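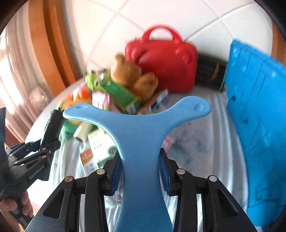 Slide 1. Start on the bed

Speaker: Kobe De Bruijn, Hesari Toy Library
Parents' evening, December 2023

Wait for people to sit down. Leave this slide up while you say hello.

Ask who has a pile on a bed at home right now. Give them a moment.

Say: I sort toys on a bed. The floor is too low for my back and the kitchen table is always in use. A bed gives you a wide surface you can walk up to, and you have to finish before anyone can sleep in it.

Point to the bear and the red case behind it. Those two are easy. Anyone walking in knows what a teddy bear is, and a case with a handle on top can be carried off and put on a shelf. Then point to the light blue piece in front. Two rounded arms, a hole at the end of each one, and a stem. If you found that under a couch, would you know which box it went in? Let them guess. Don't give an answer, move on.

Slide 2. What comes back to us

The library lends out 1,570 toys. Last year 206 were returned with a part missing. Most of those parts were in the family's house the whole time, in a drawer or a coat pocket or the wrong box.

Mention the Pichler marble track here if there's time. It went out and came back for two years without its funnel. The funnel was in a bath toy bag.

Slide 3. First pass: whole things

Take out everything that is complete by itself. Stuffed animals, books, dolls, balls. Also anything still in its packaging – leave it sealed for now, it can wait at the foot of the bed.

Cases and boxes with lids stay on the bed. People put them away first because they are big and it feels like progress. Then they spend the evening getting them back out again to see what belongs inside. Open each one, look, leave it open.

Stuffed animals can go straight to the laundry basket if they need a wash. Check the label. Some of ours can only be wiped.

Slide 4. Second pass: loose parts

Sort by color and finish before you sort by type. A shiny part seldom goes with a matte set. Hold the part up and turn it over. Look for holes, pegs and slots, and look for the thing that would fit them. Don't force it. We get a lot of cracked sockets in May, when everybody cleans.

(Hand around the tray of parts. Ask for it back before slide 6.)

Anything you can't place after a minute goes into one jar. One jar for the whole house. If each child has a jar you are back where you started.

Slide 5. The jar

Clear, with a wide neck. I use an old Hollar pickle jar. Put it where the toys are used. Ours is on the shelf over the radiator.

When a child says something is missing, look in the jar first.

Parts that are still there after a season can come to the library. We keep a bin of strays, and last year we matched 65 of them to toys that were missing a piece. Bring them even if they look like nothing.

Slide 6. Packing up

Heavy at the bottom, loose parts in a bag inside the case they belong to. The Mirnitex mesh bags we hand out at the desk are good for this, you can see through them and they dry if somebody packs up after the bath. Write the name of the toy on the tag, in words a six-year-old can read.

Tape comes off badly from painted wood and cardboard. Use a rubber band or a ribbon.

Four things to a shelf is plenty for small children. The rest can go in a closet and be swapped every few weeks. Expect an argument about the first swap. My son wanted all the trains back the same evening and he got them.

Slide 7. Questions

Likely ones:

How long does it take? One evening for a bedroom, if you don't stop to read the books.

Should the children help? With the first pass, yes. They are good at knowing whose bear is whose. By the second pass most of them are playing, so let them.

What about batteries? Take them out before storing anything in a closet. There is a collection box by the library door.

Remind people that returns go to the side window while the front steps are being repaired. Collect the parts tray. Chairs back against the wall, please, the choir comes in after us.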